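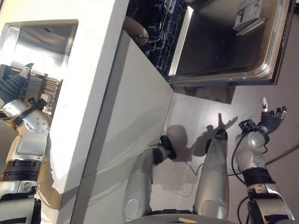
Home Guides Kitchen Laundry Garden Ask a question

Setting up your dishwasher for hard water, part 3: salt, the hardness setting and the first run

By Anca Neagu
January

Right, so you've got the machine plumbed in and level (if you haven't, go back to part 2, I'll wait). This part is the bit I skipped when we moved to Rirdale, and I had cloudy glasses for a whole winter. The water there is like liquid chalk!

You'll need a bag of dishwasher salt, a jug, the funnel that came in the box and a hardness test strip. My strips came from Sýkora, the hardware place in Brorville, but any will do.

1. Test your water. Run the cold tap for a bit, fill a cup, dip the strip in and give it a quick shake. Wait as long as the packet says and match the colours. Mine came out at 277 parts per million, and my sister over in Urstead got 50, so please don't just copy your neighbour's number.

2. Find the salt cap. On most machines it's in the floor of the tub, under the bottom rack. Pull the rack right out and put it on a towel. Unscrew the cap anticlockwise. It can be stiff the first time, and a rubber glove helps.

3. Fill the salt tank with water. You only do this once, the very first time ever. Pour in a jug or so until it reaches the top.

4. Add the salt. Put the funnel in and pour slowly. Water will come up and slop over into the tub, and that's fine, it's meant to. Stop when you can see salt near the top. I give it a stir with the handle of a wooden spoon.

CAUTION: Never put detergent in the salt tank. It wrecks the softener, and the repair costs more than you want to know.

5. Wipe the rim, screw the cap back on and check it's straight. If it's cross-threaded the salt leaks out and you'll get gritty plates.

6. Set the hardness level. Every make does this differently, so look for "water softener" in your own booklet. On mine you hold the start button while switching on, and then the display shows a number you can change. Mine went up to level 3.

7. Run a rinse straight away, with nothing in the machine. Don't leave this until after tea. Spilt salt sitting in the tub can mark the steel.

NOTE: The salt light may stay on for a few washes. Mine did, and I very nearly topped it up again for nothing.

8. Now do rinse aid. Open the little flap, fill to the max line, mop up any drips with kitchen roll and click it shut. Start on a middle setting. Streaks with a rainbow look mean turn it down, water spots mean turn it up.

NOTE: All-in-one tablets do have some salt in them, but with water as hard as mine they weren't enough. If your strip says soft, you may well get away with tablets alone.

Part 4 is cleaning the filter. Bring old gloves.

3 comments

Shoaib Gilani
Step 7 got me. Left it overnight and had a rusty looking smear by the cap. Came off with lemon juice and a lot of rubbing.

Vendula Šindelář
Can I use ordinary table salt if I run out?

Anca Neagu
Please don't, Vendula! It's too fine and clogs things up, and it often has extra bits added. Just run it without until you can get to the shop.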